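3.2 What people do with the last of the bread

I went into the Bemanby interviews thinking I'd be writing about shopping. I had a whole set of questions on where people buy their loaves and how much they pay, and I dutifully asked them all, and the answers were pretty dull! What got people talking was the end of the loaf. Who eats the heel, how long you keep it, whether it's rude to put old bread on the table when someone comes over.

We spoke to 16 households, most of them in the streets behind the Adams bakery. Mbali Molefe ran the first 8 visits and I did the rest, with Nandini Pai reading through both sets of notes afterward (she caught a few places where I'd written "stale" and the person had only said "yesterday's"). That difference matters more than I expected. Yesterday's bread was fine for family in nearly every home. Stale bread was a different thing, and people lowered their voices a little when they got to it.

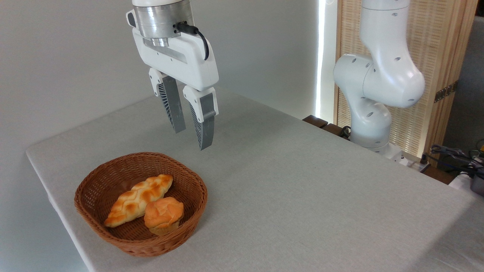
Figure 4. Two pieces of bread in a round woven basket.

Guests changed the rules. In six homes I was told, very firmly, that a visitor gets bread bought that same day, even if there's half a loaf sitting in the kitchen. One woman said she'd sooner serve crackers. Her son, who was listening from the hallway, yelled that she had served crackers, to his teacher, and he was still embarrassed.

Toast was the big exception. Once bread has been toasted, its age seems to stop counting, and three people used almost the same words for this: toasting "starts it over." I love that phrase and I've borrowed it for the coding scheme, where "started over" covers toast, bread pudding and anything fried in a pan. Crumbs got their own code, mainly because Mbali and I couldn't agree on them. I come back to crumbs in Section 4, along with the freezer.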